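Fendosum
a word list for people who make word games at the kitchen table

Last touched 14 Oct 2020

What you've got

Hi! This is the readme for Fendosum, my list of compound words in everyday American English. There are 3007 entries in it. Each one is a single written word made of two smaller words you could use by themselves, like "doorbell" or "snowman" or "bathtub." No hyphens and no spaces, so "ice cream" is out (I know, I know, I've had the emails).

I started it because I wanted to make a puzzle where the end of one word is the start of the next. Firewood, woodwork, workshop, shoplift, that kind of thing. Every list I could find was either a homework sheet with the same handful of words on it or an enormous dictionary dump full of ship parts and medieval farming. I wanted the middle. Words my neighbors would know, but enough of them that the chains could run for a while before they hit a wall.

What's in the folder

words.txt is the list itself, one entry per line, lowercase, sorted A to Z.
split.csv has the same entries with the break marked, plus the two scores I explain further down.
chains.txt has my favorite chains, which I add to when I'm bored.
rejects.txt is everything I threw out, with a short note on why.
LICENSE.txt is the license. It's short. Please read it.

The columns in split.csv

word: the whole thing, "teaspoon"
left: "tea"
right: "spoon"
common: 1 to 5, how likely I think it is that a random grownup knows it
plain: 1 to 5, how much the meaning follows from the two halves

That last one needs a bit of explaining. "Doghouse" gets a 5 for plain, it's a house for a dog and we can all go home. "Butterfly" gets a 1. "Cupboard" gets a 2, because there used to be a board and there were cups on it, and if you squint you can still see it. I did all the scoring by myself, mostly in the evenings, and my mood is all over it. If you catch me giving "deadline" a 3 and "deadlock" a 2, that was a Tuesday thing and I haven't gone back. 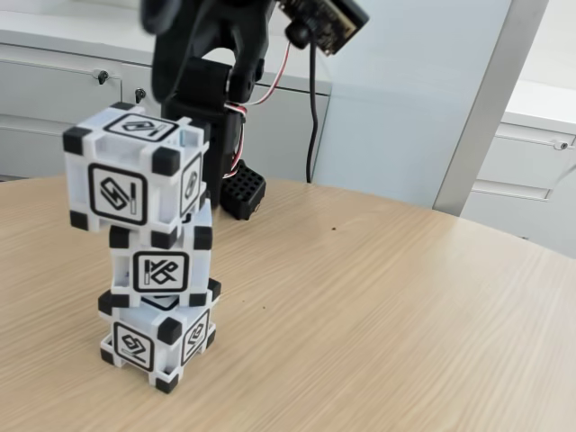 How I picked the words

First pass, I just wrote down everything I could think of, in a notebook, walking around the house. Kitchens are great for this. Dishwasher, countertop, cookbook, saucepan, teapot, eggshell! Garages are even better. Then I went through old newspapers and seed catalogs and a stack of church cookbooks with a highlighter. After that I took a big public domain dictionary, had a little script pull out every word that could be cut into two other words, and read the results by hand.

Reading the results by hand took most of a winter. The script has no idea what it's doing, bless it. It thinks "carpet" is car plus pet. It thinks "season" is sea plus son, and "together" is to, get and her. I kept the best of those in rejects.txt under the note "fake" because they're fun, and a couple of people have made a separate game out of them.

The rules I ended up with:

Both halves have to stand up as words you'd say out loud. "Cranberry" is out on account of the cran. This hurt.

Plurals are out unless the plural is how people say it. So no "doorbells," but "eyeglasses" stays.

Place names and brand names are out. I made no exceptions, even for good ones.

Short left halves like "up" and "out" are in, but I capped them at 27 entries each so they wouldn't swallow the file. The ones that didn't make the cut are in rejects.txt under "crowded."

Three-part words like "nevertheless" are out. Somebody will want them someday and somebody can make that list.

Where it came from, sort of

The chain idea isn't mine. I first played it on a long bus ride as a kid and I bet you did too. The first digital version of this list was made for Prendport, a word game I built for my own family, and that one had only the words I needed for 40 puzzles. Then a reader of the Asante newsletter asked if she could have the file, and it was so messy that I was embarrassed to send it, so I cleaned it up first, and the cleaning turned into this.

The version Kustside uses in its puzzle pages is an older one from February. It still has "beforehand" split in the wrong place. I've fixed it here. If you copied from there, please grab a fresh one!

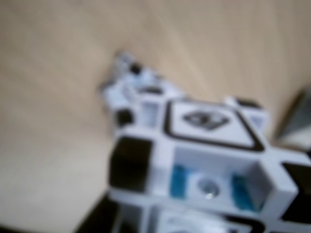 Things that are wrong with it

Plenty. Let me save you some time.

It's American. "Sidewalk" is in, and so is "flashlight," and if you grew up with something else you'll notice holes. I'd love a British file to sit next to this one but I'm not the right person to write it. I don't trust my ear for it.

It leans toward the house, the yard and the weather. That's the notebook stage showing. There's hardly anything about sports past baseball, football and basketball, and the music words are thin.

It has old-fashioned stuff I'm fond of. "Washboard" gets a 4 for common and I suspect anyone under thirty would give it less. Feel free to rescore and keep your own copy.

A few words are one word in some dictionaries and two in others. I went with what looked right to me on the day. "Healthcare" is in. "Voicemail" is in. "Health food" isn't, obviously, but I've been asked.

There's no pronunciation in here, so if your game depends on sound, "breakfast" will bite you. It looks like break and fast and it says something else entirely. Same for "forehead" in some houses.

I took out insults and slurs where I knew them. I probably missed a few. If you're making something for a classroom, read the list first, all the way through. It goes faster than you'd think with a cup of coffee.

Using it

Do what you like with it. Print it, sell a puzzle book, put it in a phone game, use it to win arguments in the car. Please keep LICENSE.txt with any copy of the full file, and if you pass on a changed version, give it a different name so the complaints go to the right house.

If you want chains, the easy way is to match the right column against the left column and follow along. Fair warning, you'll go in circles. "House" leads to "work" leads to "house" (housework, workhouse, housework again) and your computer will happily do that forever if you let it. I keep a note of each word I've used and don't allow it twice in a chain.

Sending me words

Yes please! Open an issue with the word, where it splits, and a sentence with it in it, the way you'd say it to a friend. Check rejects.txt first, it might be sitting there already. I read these in batches, so it can be a while before you hear back.

Still on my list for the next version: go back over all the "plain" scores for B, sort out "another," and decide what to do about "pineapple." It's in for now, with a plain score of 1.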